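Urnarley Practice Table – Frequently Asked Questions

Last revised in February by Mireille Masson, customer support

We receive many of the same questions by email, so I have put them together on one page. If your question is missing, please write to us through the contact form and I will add it when I can.

What is the Urnarley Practice Table?

It is a rental service for schools, colleges and small workshops who want to teach robot handling without buying everything first. We bring a table, two arms, the control box and a set of objects to pick up. We install it, we show your staff how to use it, and we collect it at the end of the rental.

The arms are made by Thiele. The control software is Bilasell, which we have used since we started and which runs in an ordinary web browser.

How long is one rental?

The shortest period is 9 days. This gives you time for the installation, one training session with your teachers, and at least one full school week with the pupils. You can extend if the next customer is not already booked. Please ask early, because in spring we have very little free time between the bookings.

What does it cost?

The standard rental is £829 for the first period, with delivery and training included. An extension is charged by the day and Imtiaz Munshi in our office will send you the price in writing before you accept. We do not take a deposit from state schools.

Can I pay in parts?

You can pay in two parts, one at the booking and one when we collect the equipment. Invoices are sent from Dinero, our accounting system, so please look in your spam folder if you don't find them.

What objects come in the set?

The set has coloured blocks, balls, cubes with printed numbers and shapes, and some fruit. We keep the pieces simple so the pupils can describe them easily when they write a task, for example "take the cube with the triangle" or "find the 6". You may also add your own objects if they are dry, not sharp and not heavier than a full mug of tea. We had very good results with socks, and very bad results with keys.

Do the pupils need to know programming?

They don't need it for the first tasks. In Bilasell you can move an arm with the sliders on the screen, save the position, and put several positions in a sequence. Most groups of eleven or twelve years stay with this method for the whole rental and are happy. Older pupils can open the script view and write short commands in Python. The two methods can be mixed in the same task.

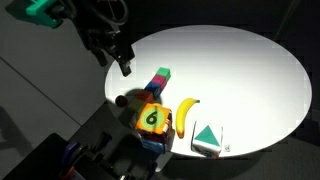 How much space do we need in the room?

Please keep a clear square of three metres on each side, with a normal wall socket not too far away. The floor must be flat. We can go up in a lift, but we cannot carry the table on stairs, so tell us before the delivery if your room is not on the ground floor.

Is it safe?

The arms move slowly and they stop when they meet resistance. There is a red stop button on the control box, and a second one on a long cable for the teacher. We still ask that long hair is tied back and that no hands are over the table while a sequence is running. A teacher or technician who followed our training must be in the room at all times. A risk assessment is sent with your booking papers and you can adapt it for your school.

Why does the gripper miss the object?

It is the question I answer the most often. Usually the object was moved a little between two attempts, and the arm goes to the saved position where the object was before. Put it back with care, or save the position again. If the gripper always misses on the same side, the arm needs to be calibrated. The procedure is in chapter two of the handbook and takes the time of a short coffee break.

Round objects are more difficult. Begin with the blocks, and keep the balls for the second or third lesson.

Can both arms work at the same time?

Yes, but we recommend to start with one only. When both are active, Bilasell checks if their paths cross and refuses to run the sequence if they do. Some pupils find this annoying – it is a good moment to talk about planning.

What happens if something breaks?

Normal wear is our problem and not yours. If a finger pad comes off or a cable is loose, call the support line between 8.30 in the morning and 5 in the afternoon. Selvaraj Navaratnam, our technician, can often repair the fault by telephone with you. If not, he comes to you or we send a replacement part. Damage from liquids is charged, so please no drinks near the table.

Do you have lesson plans?

We have a folder of lesson plans for ages 10 to 16, written by Da-eun Tak, who taught design and technology before she joined us. You receive it by email after the booking. You are free to copy and change the sheets for your own classes.

Do you deliver everywhere?

We deliver in England and Wales. For Scotland we can sometimes make an arrangement if two schools in the same area book one after the other – write to Zachary Marchand, who plans the routes.

How do I cancel?

Send us an email. Until three weeks before the delivery there is no charge. After this we keep the first payment, but you can use it for another booking within the same school year.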